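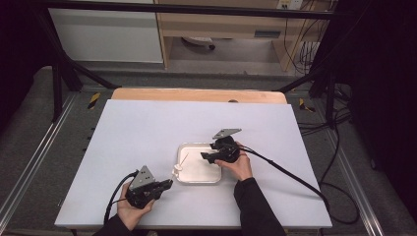 Hand-held grippers at the tray. The cable from the right-hand gripper crosses the board.

Write the cable rule first
Jun 20, 2018
By Souad Farouk

Most written procedures for hand-held gripper work begin with the task: what is picked up, where it goes, what counts as a failed attempt. Cable routing is left to an annex or to the operator. I think the order should be reversed.

The gripper cable is the one part of the equipment that moves with the operator and is controlled by no one. It adds a side load to the wrist, and the load changes with reach. It can also touch the work surface, and a light part in a shallow tray doesn't need much of a push to move. A recording in which the cable has helped or hindered the jaws is a poor record of what the jaws did.

At Vorkon we reviewed 3544 recordings made under our first procedure. We rejected more than 900 of them. The largest single cause was cable contact with the tray or the part, and the procedure then in force did not mention cables at all. It did have nine clauses on naming files.

The Ulleo draft now being passed round is better. It sets a minimum free length and asks for the cable to leave the handle away from the other hand. It still permits a cable to lie across the board, provided the operator "takes care". That is not a requirement. It can't be checked, and two reviewers will read it in two ways.

I would replace it with three clauses. The cable shall leave the board by the shortest route. It shall not pass over the tray at any point in the task. The reviewer shall reject any recording in which the second clause is broken, whatever the result of the task.

The usual objection is cost. Overhead support needs a frame, and a counterweight needs setting for each operator. On our benches the change took 90 minutes per station, including the first trial. Where there is already a bar above the work, most of the hardware is in place. 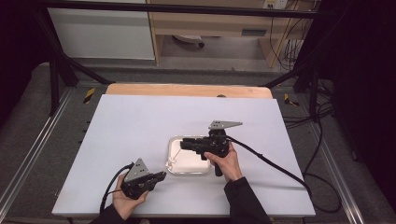

Marks and limits

The same argument applies to position marks. Tape is cheap and most stations have some. Few procedures say what a given piece of tape refers to, how far off it the equipment may stand, or who may lift it. A mark without a tolerance should be treated as decoration, and I would have the standard say so in the definitions section.

I have no strong view on operator clothing. Plain dark sleeves are adequate, and the Sivakumar guide covers the subject at greater length than it needs.

Comments

Tiziana Rizzi: Agree on routing, disagree on automatic rejection. We keep such recordings and label them. A reviewer can filter later, and you cannot filter what you have deleted.

benchfour: Does the 90 minutes include re-zeroing? Ours took most of a day.

Souad Farouk: It does not. Tiziana, rejected need not mean deleted. I should have defined the term.

Last updated: July 2018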